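Workshop > Galleries > Small Wooden Things

The block with the keyhole slots

Posted in November by the Mestbridge bench page

We use cookies to remember your gallery settings. Accept / Manage

I have never trusted keyhole slots. The idea is that a screw head goes in the round part, the thing slides along the narrow part, and there it hangs forever. I have rehung enough shelves to doubt the forever. Still, people keep asking about blocks like these, so they get a page.

1. On the board

A blue-gray board in a pale wooden frame makes a decent work surface, and the carpet underneath it forgives a dropped block.
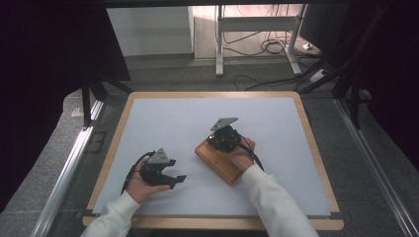
The Voditz leaflet says a block should be "handled with confidence," whatever that means. I'd settle for handling it without denting the corners. McKinnon sells a felt mat for the purpose at 53 dollars — I have a towel.

2. The slotted face

Pale top, honey-brown sides with the grain showing along the rounded edges. Two slots, and they don't run the same way, so I'd want to see the wall screws before I believed any claim about easy hanging. A thin dark line follows the edge of the top. Pretty enough, but it won't hold anything up.
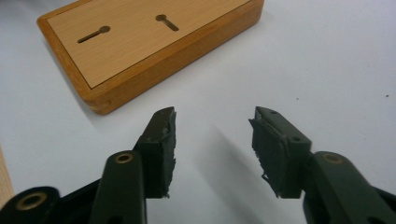

3. Before you buy

Wustano lists 7 finishes in its catalog and not one word on how deep a slot should be. Ask. If the seller can't tell you, take a screw along and try it.

Older galleries: page 100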